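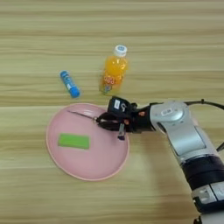

Bench notes: getting the Plota arm through a full morning

The Plota cell is the single arm on the long wooden bench at the Utholm workshop. It spent most of the spring being shared between two jobs and looked after by whoever was standing closest. Since July it has had one person in charge of it, Emmanuel Kimaro, and one written routine. Several readers asked what the routine involves, so we spent a morning at the bench with him.

The arm's work is simple to describe. It picks up small household and desk items from a tabletop, moves them, and puts them down again. A thin metal rod, a sponge, a glue stick, a plate and a bottle of juice are all fair game. The mix changes from one session to the next, and the things that are awkward to grip are kept in on purpose.

Start of day

Kimaro is at the bench by 7:30. He wipes the tabletop first, then the fingers of the gripper, using a cloth that is only slightly damp. Glue residue is the usual problem on the fingers. It is hard to see against black, so he runs a thumb over each contact face with the power off. If it drags, he cleans it again.

Next he checks the cables. The arm turns a long way at the elbow, and in May a cable was pulled tight often enough that the connector worked loose. The fault showed up as a gripper that stopped answering for a second or two and then came back, and it took most of a week to find. The cable now has more slack, and Kimaro moves the arm by hand through its widest turn before he switches anything on.

Then comes homing. The controller is a Bellis unit, and it will accept a home position that is slightly off without complaining. Kimaro has put a pencil mark on the base and a matching one on the first joint. If the two don't line up after homing, he shuts down and starts over.

Grip settings

The part that takes the longest is grip force. The old setup used one value for everything, and it was too high for the sponge and too low for anything narrow and smooth. There are now 19 saved settings, each one tied to an item or a group of similar items. Thin metal pieces have a setting of their own, with a slower close and a short pause before the lift. The sponge has the lightest one. The juice bottle sits somewhere in the middle, and its cap is checked by hand every morning after an incident that Kimaro would like left at that.

Long, narrow items are also where wear in the fingers shows up first. When the pads are new, a rod stays at the angle it was picked up at. As they wear, the free end starts to droop or swing during the move. Kimaro keeps a screwdriver among the test items for the same reason.

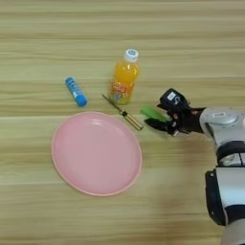
He runs the same short set of picks at the start of every session and writes down any that need a second try. One retry is ignored. If the same item needs a retry two mornings in a row, he looks at the pads before he looks at the software. The log had reached 846 entries when we visited, all in a paper notebook that stays at the end of the bench. A copy gets typed up when somebody has time, so the typed version is always behind.

Pads and spares

Finger pads come from Dristel and are changed after 400 hours of running, or sooner if the retry notes point that way. The change takes around 20 minutes if the screws behave. They are small and the heads strip easily, so please use the driver in the drawer marked for this job and don't borrow it for anything else. New pads need a light scuff with fine abrasive paper before the first run. Straight out of the bag they are too slick, and the first dozen picks will make it look as if something is wrong with the force settings.

After a pad change, redo the thin item settings first. The others can usually be left alone.

Two spare sets are kept on the shelf. When the second set is opened, order more the same day. Delivery has been slow this year and we have already lost an afternoon to it.

Still to do

The wrist makes a faint click at one point in its turn. It has not gotten worse since Kimaro first noted it, and the position readings are clean, but he plans to open the joint during the next quiet spell and check the fasteners. Until then, stop the arm and tell him if the click gets louder or turns up anywhere else – don't try to work around it.

He would also like a better lamp. The arm throws a shadow over part of the bench in the mornings, and he thinks a second light from the other side would help with anything set down close to the base.

If you are booked on the cell, read the last page of the notebook before you start and add a line when you finish, even if all it says is that the session went fine. Leave the arm parked and the bench clear.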